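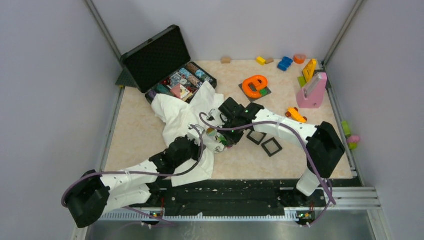
Swapping stock grippers for the Wasta adaptive ones - worth it?

sugeng_p
Posted May 23, 2024

I have two arms on a bench, bimanual setup, stock parallel grippers. The Wasta rep wants to sell me a pair of their adaptive fingers and the demo reel is very pretty. My jobs are cloth pulled off or into a case, small loose toys, wooden blocks, the odd flat card. Quote came in at 1,885 for the pair, before shipping and before whatever the adapter plates cost.

Has anyone here run them for longer than a demo? I don't care about peak grip force. I want to know what they do with fabric lying flat on a hard table.

ragnarsson_i
We ran them from February until last week. They're fine on blocks. So are the stock ones. On cloth they pinch if there's already a fold standing up, and if there isn't one they slide across the top and close on air. Look at any of the Wasta clips closely and the towel has been crumpled first. I'd like to see one start from an ironed towel.

mayuree_d
Disagree with Ingvar, at least partly. We got decent results on flat cotton once we brought the approach angle down and let the fingertips touch the table before closing. You need compliance somewhere in the chain for that. If your controller faults every time a finger brushes the surface, then yes, you will only ever pick up folds.

ragnarsson_i
What's decent? And how many tries before you wrote the number down?

mayuree_d
I didn't write a number down, which is why I said decent. It was better than what we had. You're welcome to be unimpressed.

haziq.yeoh
The thing I would look at before fingers is the cable run. Once both arms work over the same patch of table, a loose loop near the wrist is going to find something to hang on to. We lost more sessions to a snagged cable than to bad grasps. The Wasta hand adds a second connector on the side, right where you don't want one.

sugeng_p
Haziq, ours run along the forearms and loop around the joints. Hasn't snagged yet. A second connector would annoy me though. Is it on the thumb side or the back?

haziq.yeoh
Side. Two arms facing inward, so on one of them it points at the other arm. You can flip the hand but then the wrist camera bracket doesn't fit.

knugroho
I priced the Cletotent ones for the same kind of job and they wanted nearly 3,000 with the controller card, so 1,885 is not outrageous for what this market is. That doesn't make it good. Our old pads were worn smooth and half of what I was blaming on the gripper went away when I replaced the rubber. Did you try new pads first?

sugeng_p
No. They have been on since the arms were commissioned. I'll admit that is a dumb thing not to have checked.

mayuree_d
Pads help on cloth. They won't help with thin flat pieces. For those you need a fingertip with an edge on it, and the adaptive ones are rounded, so you'd be paying for worse.

ragnarsson_i
Finally something we agree on.

The other problem is what people call a test. One towel, one block, good lighting, nothing else on the table. Then you put the real mess back - a case packed with small stuff, toys along the wall, cloth half over everything - and the fingers can't get in between things. The Wasta hand is wider than stock when open. Measure your gaps before you pay.

knugroho
Is that the hand or the planner, though? We blamed the Osman hand for that and it was the planner refusing to go in next to the case lid.

ragnarsson_i
Both. But you can patch a planner.

haziq.yeoh
Ask them for a loaner. Eltia sent us one for 2 weeks, no deposit. If Wasta won't do it I'd take that as information. Their cycle rating is 2,000 closures on the finger skins by the way, read the sheet, it's in the small type under the warranty part. We went through that quickly.

sugeng_p
That's for the skins only or the whole finger?

haziq.yeoh
Skins. Sold as a pair, glued on. You need a heat gun to get the old ones off.

sugeng_p
OK. New pads first, same cloth, same clutter, and I'll count the misses this time. Then I'll ask about a loaner. The rep has gone quiet since I brought up flat towels.

mayuree_d
Lower your approach angle while you're at it. And post the misses even if they make Ingvar happy.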